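Home | Articles | Work & Machines | Glossary | Random Page | Log in

Uketari (workplace program)

Uketari is the name of a small automation program run at Hedby, a guesthouse and meeting-room business in Cleranden. It covers the dull end of the job: putting things back in cabinets, taking them out again, checking what's where. I've written most of this page myself, and I worked a season at Hedby before the program began, so you'll have to put up with me saying "I" (the other editors have given up).

Background

The building dates from 1855 and the cabinets very much don't. Stocking them used to be one long evening round, done by whoever drew the short straw, and I drew it plenty! Drinks, little bottles, sponges, dishes, everything had its spot and every spot was at a bad height for somebody. Johanna Lüthi, who ran the rounds then, kept a paper list of 31 items per floor and could tell from the hallway if you'd skipped one.

The program started in April with three people on it. Two had come over from the rounds, and the third was Shota Takeda, who had been doing the bookings.

How the work is done

People do the handling with hand-held grippers, one for each hand, and the recordings of those movements are what a robot is later trained on. So the job is still fetching and placing, but through a pair of stiff fingers, and you have to slow way down. A cola bottle is easy enough to understand (tall, stands up by itself). A sponge on top of a round container is fussier, and small bottles down in a low compartment are the ones people grumble over. 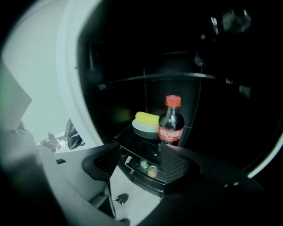

Sponge, cola and two small bottles at the cabinet, with the gripper fingers close in.

Shota's advice to new people was to stop thinking with the wrist. I tried it for an afternoon and I see what he meant, though my elbows had other ideas. You end up moving your whole upper body to do what one thumb used to do, and a glass door becomes something you plan for.

What changed for the staff

Quite a lot, and not evenly. The evening round got shorter on paper, but recording takes up daytime hours that used to go to laundry and breakfasts, and for a while the breakfasts suffered. Pay was a sore point too. Handling work was first paid at the old round rate, and Johanna argued (loudly, I'm told) that teaching a machine is skilled work. Hedby moved it up a grade.

Then there's the body side of it. Less carrying, more standing in one place with both arms out. People asked for breaks by the clock and got them, plus a say in which cabinets came next. The old hands turned out to be the most useful by far, by the way, as they already knew which shelf catches your sleeve.
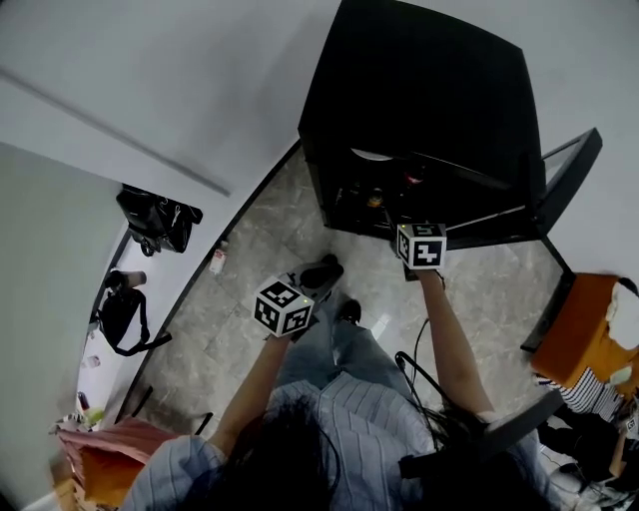 Disputed points

Whether the program saves any labor is still argued over on the talk page. Management counts the round only. The staff count the round, the recording and the tidying up after, and get a very different answer. I lean toward the staff, but then I would.

The name is also unsettled. One story has it coming from a word game in the break room, another from an old supplier's crate. Gruber, the firm that looks after the cabinets, spells it with two t's on its invoices and has been asked to stop.

See also: Hedby; Evening round; Handling grade

Filed under: Automation at Work, Hospitality Jobs, Cleranden
Last edited January 13, 2024 | Contact the editors | Copyright and reuse | Back to top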